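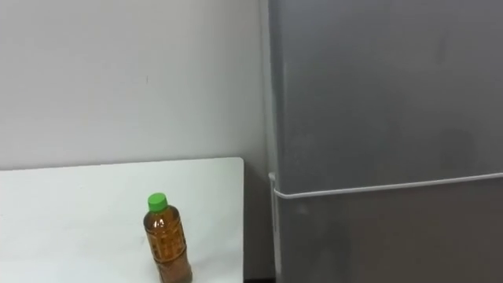

Caderno de bancada, entrada de Rodrigo, técnico de integração
Stustik, sala de testes, janeiro de 2026

Pergunta de sempre: dá para deixar a máquina arrumar a cozinha sozinha? Resposta curta -- ainda não. Começo pela garrafa, que é a tarefa chata. Pegar da mesa, abrir a geladeira, guardar, fechar. Uma pessoa faz isso pensando noutra coisa. Aqui cada etapa é um problema à parte e os erros se somam.

Plástico com líquido âmbar em mesa branca: contorno bom na tampa, ruim no corpo. O líquido muda de tom conforme a luz atravessa. Testar estimar a pose só pela tampa e descer dali. Anotar tb o erro em z.

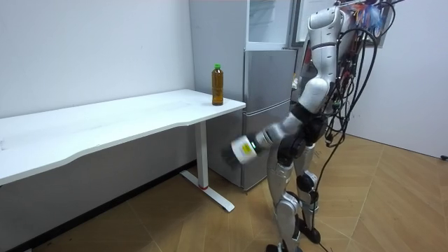 O que me preocupa mais é o alcance. Na simulação do Willasgate o braço chega a tudo, porque lá ninguém modelou a borda do tampo direito. Com o tronco inclinado desse jeito sobre a mesa, a ponta da garra fica abaixo e à direita da garrafa, apontando para a parte de baixo da borda. Daí para cima tem que contornar, e o planejador adora linha reta. Pôr 2 pontos de passagem fixos e ver. A borda da frente é curva, então caixa retangular como modelo de colisão não serve -- refazer a malha.

Cabos: folga tem que dar para o giro do quadril. Verificar antes de cada série, nao depois.
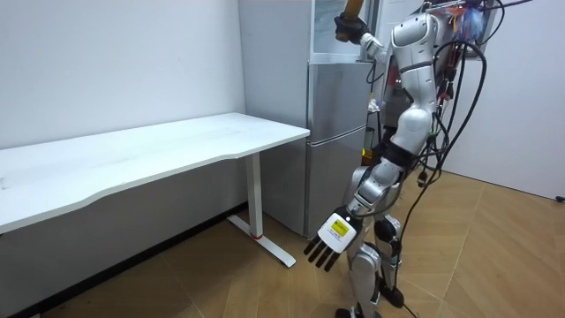
Outra coisa é o tempo. Meta do projeto Clambridge para o ciclo completo: 164 segundos. Para chão de fábrica seria ridículo, para uma casa talvez passe, se ninguém estiver com sede. Limite de espera do controlador está em 600 ms, acho curto, subir e comparar.

Porta da geladeira continua sendo o pior item da lista. A força para soltar a borracha varia, e errar a pega ali custa caro.

Pendências:
-- malha nova da mesa
-- recalibrar câmera da cabeça
-- pedir ao pessoal da Strazds a peça 1784 (cotação de julho venceu)
-- separar log de força por etapa, hoje está tudo num arquivo só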